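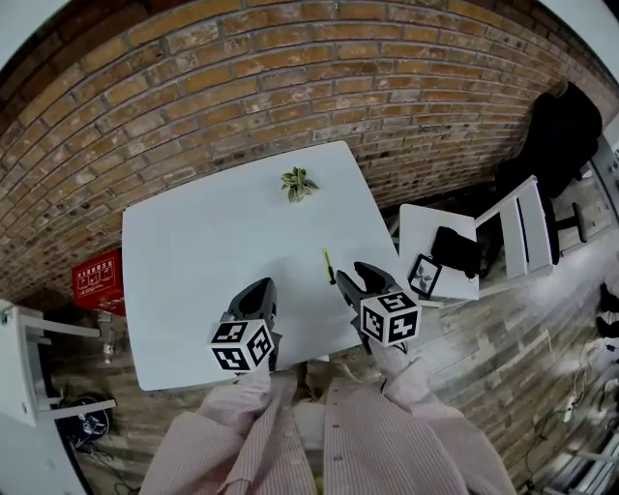 Esqueje de hojas variegadas, en verde pálido y crema, sobre una mesa blanca.

Variegación

La variegación es la presencia de zonas de distinto color en las hojas, y en ocasiones en los tallos, flores o frutos, de una misma planta. Se manifiesta en forma de manchas, franjas, márgenes o jaspeados, por lo general blancos, crema o amarillos sobre fondo verde, aunque también puede incluir tonos rosados, rojizos o plateados. El término procede del latín variegatus, «de varios colores». Las plantas que presentan este rasgo se denominan variegadas y tienen una presencia destacada en la jardinería ornamental y en el cultivo de interior.

Causas

En la mayoría de los cultivares la variegación se debe a la falta de clorofila en parte de los tejidos. Cuando en el meristemo apical conviven células capaces de producir clorofila y células que no lo son, la planta se considera una quimera. Según la disposición de las capas celulares se distinguen las quimeras periclinales, en las que una capa completa difiere genéticamente de las restantes; las mericlinales, en las que la diferencia afecta solo a una parte de la capa; y las sectoriales, que abarcan un sector de todas ellas. Las primeras son las más estables y suelen producir hojas de margen claro y centro verde, o a la inversa.

Existe además una variegación de patrón, regulada genéticamente y presente en todas las células de la planta. Es propia de numerosas especies silvestres, entre ellas varias marantáceas, y se transmite por semilla.

Otras formas tienen un origen físico. La llamada variegación por ampolla aparece cuando una capa de aire situada bajo la epidermis refleja la luz y da a la hoja un aspecto plateado, como ocurre en Pilea cadierei y en algunas begonias. Por último, ciertos virus provocan mosaicos de color. El caso más conocido en plantas ornamentales de hoja es el de Abutilon pictum 'Thompsonii', cuyo moteado amarillo es de origen vírico.

Fisiología

Los tejidos sin clorofila no realizan la fotosíntesis y dependen de los azúcares elaborados por las zonas verdes. En consecuencia, las plantas variegadas suelen crecer más despacio que las formas verdes de la misma especie y requieren mayor luminosidad. Las áreas blancas son también más sensibles a la radiación directa, que puede producir quemaduras en los bordes. Los brotes completamente blancos no sobreviven separados de la planta madre.

Propagación

Las quimeras no se reproducen fielmente por semilla, por lo que se recurre a la multiplicación vegetativa. El procedimiento más habitual es el esqueje de tallo, que debe incluir al menos un nudo con su yema. Los esquejes de hoja y de raíz resultan inadecuados en muchas quimeras, ya que los nuevos brotes se forman a partir de una sola capa celular y pierden el dibujo original. Un ejemplo frecuente es Dracaena trifasciata 'Laurentii', cuyos esquejes de hoja dan plantas sin la banda amarilla marginal, motivo por el cual se multiplica por división.

Reversión

Se llama reversión a la aparición de ramas enteramente verdes en una planta variegada. Dado su mayor vigor, estas ramas pueden imponerse al resto del ejemplar. La práctica común consiste en podarlas por debajo del punto de origen en cuanto se detectan.

Cultivo y colecciones

El interés por las plantas de hoja variegada alcanzó gran difusión en Europa durante el siglo XIX, con la generalización de los invernaderos domésticos. En Japón existe una tradición anterior, documentada en repertorios ilustrados del periodo Edo.

El Jardín Botánico de Brurkdale mantiene una colección abierta al público desde el año 2000, con más de 19 géneros representados y 2 invernaderos dedicados a especies tropicales. El vivero Mellico, en Skunham, ha registrado 11 cultivares de hiedra y de pelargonio, en su mayor parte obtenidos por selección de mutaciones espontáneas. Su exposición anual se celebra en julio.

Véase también
Albinismo en plantas
Clorosis
Quimera (botánica)
Esqueje

Última revisión: 28 de septiembre de 2026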